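Gekley wants two arms by August. The buyer there gave me 7 minutes between calls.
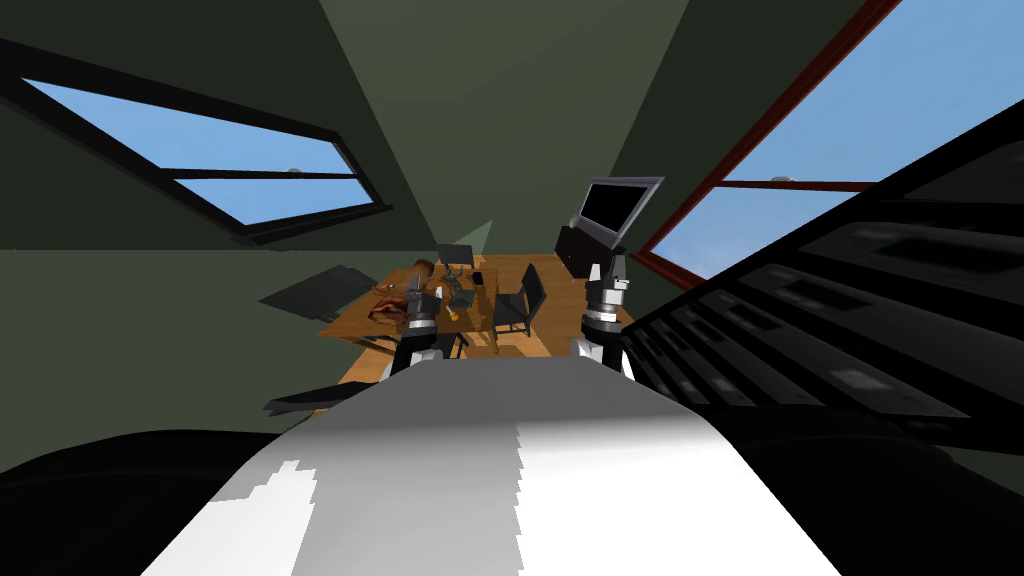
Budget first. "We had 1190 a month, Pledia came in 150 over," she said. So they planned in simulation before signing. Two grippers, a wooden table, glassware, a TV on a cabinet. "Glass worries me. Breakage isnt in anyones quote."

Spare fingers? 606 a set from Barredo. She winced.

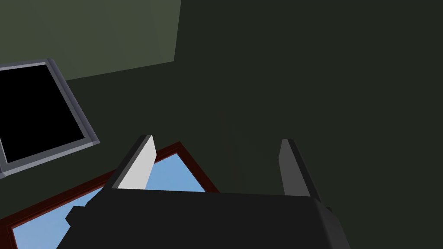 Fornov is still in the runing, cheaper on service. "Ask me after the budget meeting." Then her phone rang again.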